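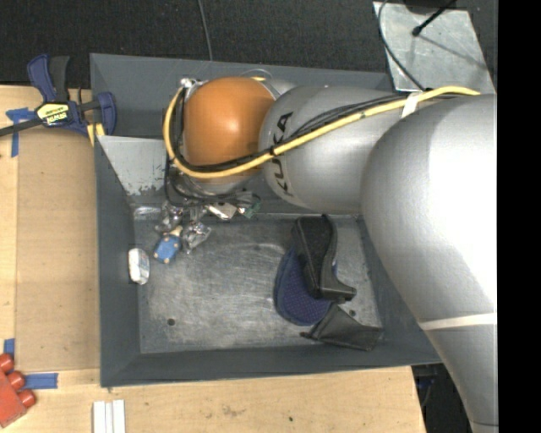
Hollby Wetland Conservancy: Members' Forum
Topic: Reed clearance at Lucero Pan, proposed schedule

Mirta Bustos
Site Coordinator
Members are advised that the conservancy intends to clear reeds from the northern margin of Lucero Pan in October. The area concerned is 3,000 square meters. Cutting will be done by hand, and the cut material will be stacked on the east bank for removal. The path between the hide and the footbridge will be closed while work is under way. Comments may be posted in this thread until the schedule is confirmed.

E_Pereyra
I wish to record an objection to the timing. Warblers were still feeding young in the northern reeds well into October last year, and my notes for that month were submitted to the records section. I would ask that the work be moved to a later date or confined to the strip nearest the footbridge.
Elba Pereyra

northbank7
With respect to the previous poster, the same request was made last year and the clearance was then put off entirely. Open water on that side has been shrinking ever since. Waders no longer use the margin, and the view from the hide is reeds and nothing else. I support the schedule as posted.

E_Pereyra
The view from the hide is not a conservation matter. I did not request that the work be put off last year. I requested a nest survey beforehand, and none was carried out.

Rilterik
Would the coordinator please confirm whether the cut stems will be treated with herbicide? The notice does not say. The frogs at the seep below the east bank should be considered before anything is applied.

Mirta Bustos
Site Coordinator
No herbicide will be used. Regarding the survey, Ms. Pereyra is correct that one was requested and not completed. Two members with nest survey experience will walk the northern margin before cutting begins. Any occupied nest will be marked and a buffer of 7 meters left uncut on all sides.

northbank7
Is 7 meters necessary? Applied to several nests, it would leave very little to clear.

E_Pereyra
It is the least I would accept. I am willing to take part in the survey.

skilside_member
Please also state whether the Skilside gate will remain open. Those of us who park there have no other way in when the footbridge path is closed.

Mirta Bustos
Site Coordinator
The Skilside gate will remain open from 7 a.m. The buffer distance stands. Ms. Pereyra, please send me your availability by private message.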